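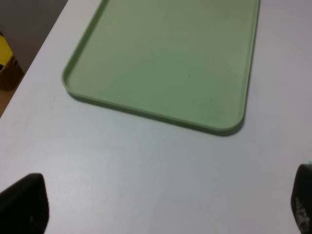 December, after dinner

Got to the shop at seven and had the bench to myself until Lambros came in at nine. The heater was on already, so someone had been in during the day. Swept up the aluminum chips under the mill before starting, then powered the arm and let it home. Joint 4 still makes the clicking noise on the way past vertical. It doesn't get worse and it doesn't go away.

The job tonight was the wrist camera. I moved it back on the bracket last week and had to redo the calibration from scratch. The old numbers were no good at all, the arm thought the table was lower than it is and would have driven the fingers straight into it. I ran the pattern board through its poses, threw out the ones with glare, and ran the solver again. The second result was much better than the first. Saved it under a new name and kept the old one, which I should have done the last time.

With that finished I put the green tray out on the table and brought the arm over it to look at the picture. The new camera position gets both fingertips in at the bottom of the view, which I wanted, but it loses the far side of the tray. I can see the near rim and both near corners and that's it. For finding the tray that is probably enough. The corners are round, so the corner finder I wrote for the square test block gives junk on it. Fitting a line to the straight part of the near rim works fine and I get the angle from that. The shadow along the outside of the rim gets picked up as a second edge, and for a while the angle jumped back and forth between the two. I fixed it by taking the inner one every time.

It also found a part in the middle of the tray, and the tray had no parts in it. It was a dark speck on the plastic. I put in a minimum size and the part went away. Then it found the scuffs by the right corner, so I raised the limit once more. Need to check with the smallest washers that I haven't set it too high.

The view takes in the floor past the table edge too, and the cardboard box with the yellow thing. The yellow is so bright that the auto exposure shifts when the arm swings that way. I locked the exposure at a fixed value. Might mask off that whole corner of the picture as well, there is never going to be a part over there.

Lambros looked at the fingers and said the right one is getting worn. It has gray marks low down on it. He thinks I'm closing too hard. I had the grip force set to 1000, whatever unit that is, the Tsoukalas driver manual doesn't say. Dropped it to 500 and it held the test block through a full swing. Dropped it to 200 and the block slid out on the first turn. Back to 500 and leaving it there. I'll print a new pair of fingers anyway when there is black filament again.

We talked for a bit about the Firby, his plotter, which he wants to put on the same power supply as the arm. I said no. He said it hardly draws anything. I said that was what he told me about the Brernasel and that one took the lights out - he had forgotten about it, or said he had. He is going to look for a supply of his own.

Michalis Pappas called from home wanting to know if the sorting would be ready for him to try. I told him finding the tray works and picking does not, because I haven't tried it. He wants to bring his coffee tin of mixed screws. I asked him to bring only the big ones.

Did not get to the cable. It still rubs on the bracket at the elbow and I have a zip tie on it that I don't like. Also did not rename the program folder, so everything still says Flerkidik at the top from when it was going to be a chess arm.

For next time:
washers in the tray, check the size limit
cable at the elbow
pick one part, slow speed, hand on the stop button
ask Lambros for the long hex key back

Shut everything down at eleven. Left the tray on the table with a pencil line around it so I can put it back in the same spot. Cold walk home, no snow yet.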